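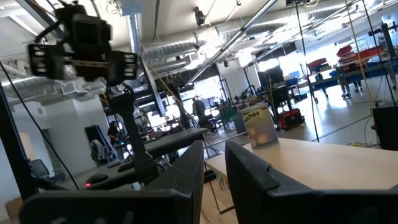 Checked by Krystyna Sadowski, 19th April
Daltstead, shared work room, second floor

Room and Furniture Checklist, with comments

1. Walkways between tables
Result: OK with comment
The way to the door is clear. Please push the office chairs under the tables when you leave for lunch.

2. Light wooden table
Result: OK
Stands firm when I lean on it. I passed my hand along the edges and found no splinters. One can with peaches on the label is standing on it. Food in cans may stay if it is closed, but opened cans go to the kitchen the same day.

3. Dark gray table
Result: Repair
One foot is too short and the table moves a little. Dariusz has the right size of foot in the store, he needs 2 of them.

4. Gray bin
Result: OK with comment
It stands on the floor behind the wooden table. I ask that it remains there and does not travel to the door side, as it did in August.

5. Cables
Result: Repeat check
No damage found on the outside. Hanging cables must be fastened so that a sleeve or a bag strap cannot catch them. Ülle Jõgi will order 3 more packs of clips.

6. Walls and ceiling
Result: OK
No new cracks. Old stain by the window has the same size as before.

7. Door width
Result: OK
Measured 800 mm when fully open, same as in the plan.

Open points: 3 and 5. Please write to me when they are done and I will come to sign.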